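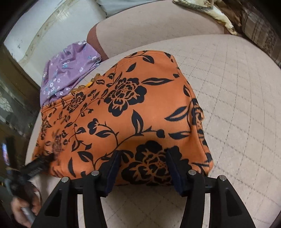
Textile Care and Storage, Unit 4
Handout: Folding printed garments

Scope
These notes cover the handling of light printed garments between drying and the shelf. Pressing is treated in Unit 5. Read the section on grain before the practical in July.

1. Surface
Use a broad, padded or cloth-covered surface at least 900 mm deep. A pale, plain cover makes the outline of a dark or bright garment easier to judge. Remove other garments from the working area, or keep them to one side so that hems do not overlap.

2. Finding the outline
Locate a stitched edge first. A double hem is the most reliable reference line on a printed garment, as it holds its shape when the body of the cloth does not. Large floral prints are a poor guide. The motifs are seldom placed square to the seams, and a blossom that runs over a fold will look narrower than the same blossom lying flat.

3. Prints in wear
Cloth creases where the body bends. In the seated position, trousers bunch at the top of the thigh and a loose top gathers over the waistband. Note where these creases sit before laundering; they are the first places to smooth by hand.
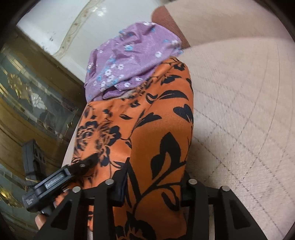 Fig. 2. Orange trousers with a black botanical print, worn with a lilac floral top.

4. Flattening
Work from the smooth side toward the bunched side. Hold the flat portion still with one hand and draw the gathered portion outward with the other. Do not pull on a single point, which twists the cloth into a knot at the base of the fold. Upright folds should be opened at the top and laid down one at a time. 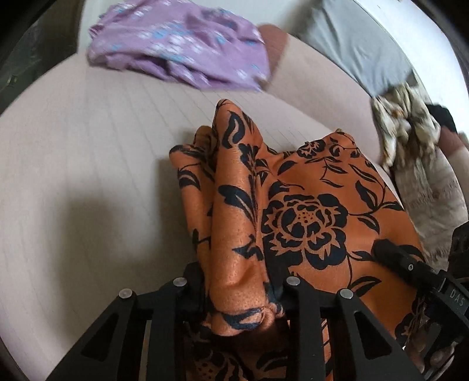
Once the cloth lies flat, turn in any curled edge and check the hem again. Colour matching between layers is not required.

5. Folding
Fold lengthwise, then across in 2 equal parts. Allow a tolerance of 20 mm at each edge. The Katano method adds a final third fold for drawer storage; the Tomar method leaves the garment long for open shelving. Either is accepted in the practical.

6. Record
Enter fabric, print scale and fold method on the Arska sheet. The practical is marked out of 100.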